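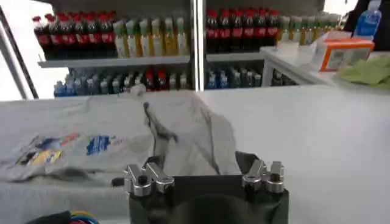
Manuals > Dusby shop counters > Set-up and daily use > Section 6

6. Folding and bagging at the counter

Garments on the Dusby counter are folded on a clear stretch of the top and bagged afterwards. The top works best when one part is kept for folding and the rest for bags and folded stock. Thin plastic bags are the usual obstacle: a crumpled bag of the printed, see-through kind can spread across the left and centre of the top and leave only the right-hand side bare. Such a bag should be flattened or moved before a garment is laid down. Part numbers are in Section 9.

6.1 Before starting

1. Check that the top is level along its long edge. The permitted difference from end to end is 2 mm. Adjust the feet as described in Section 3.4.
2. Check the height. The factory setting is 82 cm from floor to top. Other settings are allowed, but both ends must match.
3. Wipe the top with a cloth and Udex surface cleaner. Leave the lid on the bottle between uses.
4. Wait 10 minutes, then wipe again with a second, clean cloth.
5. Move cables, pens and price tickets out of the folding area.

CAUTION: Do not use scouring pads. Scratches in the top catch on knitted fabric and cannot be polished out.

NOTE: The Wainwright edge strip, if fitted, must be pushed fully home before the top is wiped. Liquid left under the strip will lift it.

6.2 Laying out the garment

1. Put the garment down in the middle of the folding area and let go of it. Do not try to straighten it in the air.
2. Find the waistband or the neck and turn it to the left.
3. Pull the opposite end gently to the right until the fabric lies in one direction.
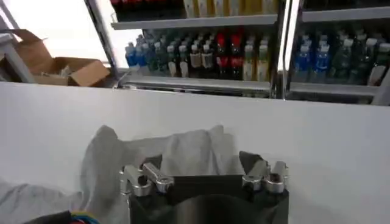
4. Press down any raised folds with the flat of the hand, working from the centre outwards. Thin fabric tends to form humps again behind the hand, and a second pass is normal.
5. Bring the lower edge of the garment back from the front of the counter. A narrow margin is enough.
6. Turn in any pockets that have come out.

Where the counter stands in front of drinks bays or a glass-fronted fridge, keep folded stock away from the side nearest the bottles. A bottle put down in passing may leave a ring on the top, and the ring will mark pale fabric. Fit the rear lip (supplied with the Zanon shelf kit) if customers can reach the counter from that side.

CAUTION: Do not stand bottles on the folding area, even for a moment. Use the end of the counter. 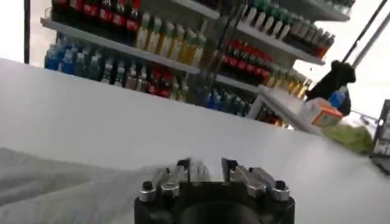
Barry Bickerstaff asks whether the garment could be left loose at one end of the counter until the shop is quiet, and reports doing so through most of April without trouble. This is allowed. Fabric left in a heap will hold its creases, however, and knitted items should be shaken out before step 1 of Section 6.3. He adds that a heap near the front edge is easily caught by a sleeve — keep it towards the back.

6.3 Folding

The steps below are for trousers and long tops in soft fabric. For shirts with collars, see Section 6.5.

1. Fold the garment in half lengthways. For trousers, place one leg on the other. For long tops, fold the sleeves in first.
2. Smooth the upper layer towards the open side.
3. Hold the left end flat.
4. Lift the right end and fold it back on itself by a third of the length.
5. Let go and check the shape. The result should be a flat rectangle, thicker at the folded end.
6. Pull out a bunched top edge with two fingers. Do not lift the whole garment to do this.

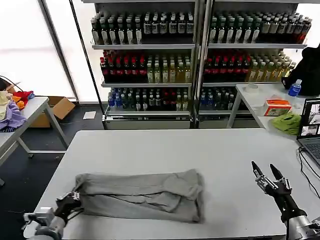
Fig. 6-4. Soft grey garment after the right end has been folded back. Top edge still slightly bunched.

7. If the thick end is lumpy, open it and repeat from step 4. A small amount of unevenness is acceptable for items going straight into a bag.
8. Fold once more if the garment is still longer than the bag is wide.

6.4 Bagging

1. Open the bag fully and lay it on the top with the mouth facing the garment.
2. Slide the garment in, thick end first.
3. Press the air out from the closed end towards the mouth.
4. Fold the handles under. Do not knot them.

NOTE: Keep spare bags flat under the counter. The Dusby bag tray holds almost a full pack — do not force the last few in.

6.4.1 Care of the top

Wipe at closing. Marks left by printed bags are removed with Udex cleaner and a soft cloth. The surface guarantee runs for 365 days from delivery and does not cover cuts from knives or box openers.

Related sections
3.4 Adjusting the feet
5.2 Fitting the Wainwright edge strip
5.6 Rear lip and Zanon shelf kit
6.5 Folding shirts with collars
9.1 Part numbers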